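Can a robot get the washing out of the machine yet?

My sister-in-law asked me over lunch on Friday when she'd be able to buy something that does the chores, and I said "not for a bit", and she looked at me as if I'd personally held it up. So I've been thinking about why I said it.

I spent a chunk of August following this stuff properly, after years of only watching the clips people send me. The clips are great! A machine folds a towel, everybody claps. Then you look at how long the towel took. The one from Stornau that did the rounds needed nine minutes for a bath sheet (I went and timed it) and somebody had laid the thing out flat beforehand. I've got teenagers. Nothing in my house is laid out flat.

What I'd like to see more of is doors. I mean it. Chores are mostly walking between rooms with your hands full, and every room has a door with its own ideas. Lever handles, round knobs, ones that want a shove at the bottom when it rains. A key left in the lock. Glass ones that say push and then seem to want pulling. I do all of that with my elbow and a laundry basket on my hip, and I couldn't tell you how.

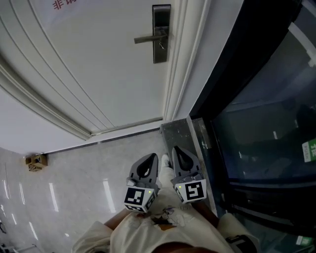

And that's the bit I think the sceptics get wrong, because the way people are going about it now strikes me as pretty sensible. You hold the gripper yourself, do the job the way you'd do it at home, and the machine gets to learn from that. Slow, yes, and rather dull for whoever's holding the thing. But a person knows when to lean and when to let go, and I can't imagine writing that down as rules. I tried once with our back door and gave up at the hinge.

Shop floors will get there first, I reckon. A friend works at the Skiluvbridge depot, where they have 18 of the wheeled Tudico carriers, and she likes them. They fetch, they wait, they beep at you. The floor is level and the doors open by themselves, mind you, so the building is doing half the work. Put one of those in my hallway and it would meet the shoe pile and stop.

So when my sister-in-law asks again I'll say the same, only a bit more cheerfully. I'd pay good money for something that could empty the dishwasher, even if it took 40 minutes and did it while I was asleep. It can leave the pans.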